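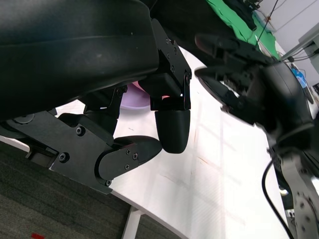 Section 4. Setting Up Your Audience Groups

If you have made it through Section 3, your contact list is loaded into Wunar and you have had a look at the main screen, and now we get to the part most people bought the program for. In this section you will sort your contacts into audience groups by language, family background and where they live, so that a mailing or a survey reaches the people it was written for. Set aside a quiet hour the first time. It goes much faster after that, I promise!

Before You Begin

You will need your contact list, saved and closed in any other program, and the Group Setup password that came with your welcome letter. If your office uses the shared version, ask your coworkers to log out first. It also helps to have a copy of your last survey form handy, with the exact wording of the questions you asked about background and language.

Note: All of the steps in this section can be tried on the Markon sample list, which has 2,006 households in it and installs along with the program. Please do practice on it. You can't hurt it, and if you make a muddle you can bring it back fresh from the Help menu.

Creating Your First Group

1. From the main screen, choose Groups, then New Group. A blank form opens with the cursor in the Name box.

2. Type a name for the group. Names can be up to 31 characters long, counting spaces. Pick something a new person in your office would understand next year ("Hungarian-speaking, north side" is a good name, and "List B final new" is one I have used myself and regretted).

3. Click the Background tab and choose one or more entries from the list. People may belong to more than one, and the program is perfectly happy with that.

4. If the word your contacts use for themselves isn't on the list, click Add Own Term and type it just the way they wrote it, accent marks and all.

5. Click Save. The number of matching households shows up at the bottom of the form.

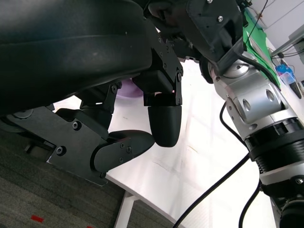
A word about step 4, as it brings in more letters than anything else in this guide. A family may describe itself by country, by region, by language or by the town the grandparents came from, and two cousins on the same street may well give two different answers. Keep both. You can tie the terms together later under Linked Terms and still have each person's own answer sitting safely in the record.

Caution: Do not use Guess From Surname to fill in the Background field for people who left it blank. The tool is meant for checking spelling in older lists. Surnames travel by marriage and adoption and by plain accident, and once a guess is saved it looks exactly like a real answer. If you have already run it, go to Edit, then Undo Last Fill, before you close the program.

Setting the Language Preference

Background and language live on separate tabs, and we would like you to keep them that way in your thinking, too. Plenty of third-generation families are proud of where they come from and would still much prefer to get their mail in English.

1. Open the group and click the Language tab.

2. Choose Home Language if you asked what is spoken at home, or Reading Language if you asked what people like to read. For printed mailings, Reading Language is the one you want.

3. Set a second choice, usually English. Households with no answer will get this one.

4. Click Preview and look through a few records before you save. 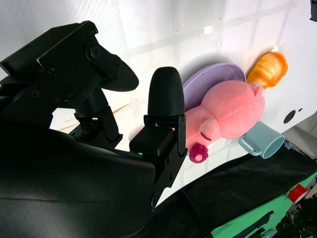

5. When the preview looks right to you, click Save and Close.

Note: Groups with fewer than 10 households are marked with a small star and left out of printed reports. Their answers still count in your totals. It would be far too easy to work out who said what in a group that size, particularly in a small town. You can join starred groups into a larger one with the Combine button, and the originals will still be there underneath.

Adding Neighborhoods

Our practice list covers two made-to-order areas, Borbély and Ceden, and you can replace these with your own.

1. Choose Groups, then Areas.

2. Select an area and click Rename, or click New Area to start from nothing.

3. Type in the ZIP codes, with a comma between them.

4. Click Check Overlap. Any ZIP code that has landed in more than one area turns red.

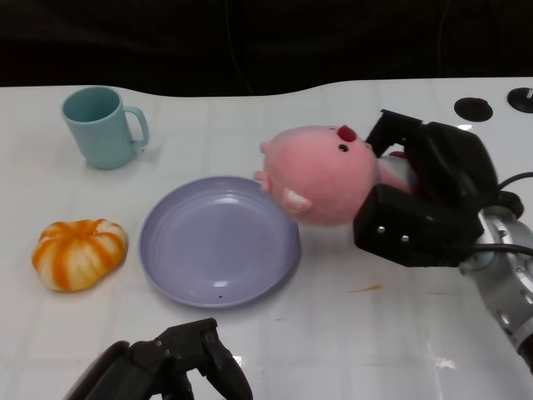
5. Fix the red ones by clicking on each and choosing its home area from the menu, and then click Save.

If a ZIP code really does straddle two neighborhoods, put it with the one where most of your contacts live and jot a line in the Remarks box. The box holds quite a lot, so go ahead and write yourself a proper explanation.

Caution: Deleting an area also takes it out of every saved survey. Use Hide instead if there is any chance you will want it again.

Section revised August 9, 2019, by Ferenc Hegyi. The Linked Terms screen will look a little different after the October update, but the steps given here will stay the same. Printing and mailing labels are covered in Section 5.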